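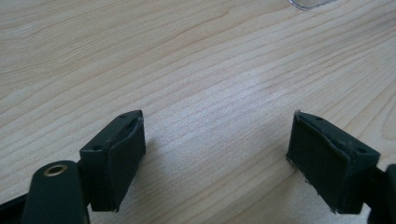
Por Gregor Forsyth | Boletín de socios, marzo | Lectura: 3 minutos

Inicio > Boletín > Vida de barrio > La mesa larga

La biblioteca de Hormont ha vuelto a cambiar las normas de la mesa larga, y como soy de los que leen los carteles, me toca contarlo. La versión anterior tenía una página. La nueva tiene 3, con anexo, y el anexo trata íntegramente de los termos.

Para quien no venga por las tardes: la mesa larga es la de la sala de abajo, la que compartimos los opositores, los jubilados del ajedrez, dos traductoras que no se hablan y un señor que lee el mismo atlas desde que yo tengo carné. Durante años funcionó por usucapión. Uno se sentaba donde se había sentado siempre y, si encontraba a otro en su sitio, suspiraba cerca de él hasta que se iba. El sistema era injusto y rapidísimo.

Ahora hay reserva. Se hace por la web, en tramos de tarde o de mañana, y hay que confirmar al llegar tecleando el número de socio. El mío es el 1.488, que me dieron el año en que abrió la sala y del que presumo más de lo que debería. Si a los quince minutos no has confirmado, el sitio queda libre y aparece un estudiante de Derecho que parece vivir dentro de la pared.

Reconozco que tenía preparada una carta de protesta. Luego probé el invento una tarde de lluvia, llegué a las cinco y mi silla estaba vacía, sin abrigos encima, sin esa carpeta que alguien deja para marcar territorio mientras se va a merendar. La carta sigue en el cajón. Me guardo el derecho a enviarla cuando me fallen la silla o el humor.

Los termos, decía. Quedan permitidos si cierran a rosca. Los de tapón de presión pasan a la repisa de la entrada, junto a los paraguas. El anexo distingue además entre infusión y caldo, y sobre el caldo es tajante. Algo pasó con un caldo y no me lo quieren contar. He preguntado en el mostrador dos veces y las dos me han ofrecido un marcapáginas.

También cambia el silencio. Antes era absoluto en teoría y orientativo en la práctica; desde este mes hay una hora de murmullo, de seis a siete, en la que se puede hablar bajo. El primer día no habló ni un alma. Estábamos todos tan pendientes de que empezara el murmullo que se oía pasar las hojas del atlas. Al final uno de los ajedrecistas dijo «jaque» y pareció una indecencia.

Otras cosas de la casa, ya que estoy. El club de lectura termina con la novela de Trương, que ha dividido al grupo entre quienes la han acabado y quienes opinan sobre ella. La siguiente será «Jedport», 300 páginas y un mapa desplegable; hay 34 plazas y el autobús a Pluncombe, para la charla de clausura, sale de la puerta principal a las diez. Se ruega no llevar caldo.

Y devuelvan las lámparas de clip al armario gris. Las que se quedan enganchadas en las estanterías de Botánica las tiene que buscar la persona de turno a oscuras, y ya van varias quejas en el cuaderno, dos de ellas mías y escritas con letra distinta para hacer bulto.

Contacto: mostrador de la planta baja | © Biblioteca de Hormont | Volver arriba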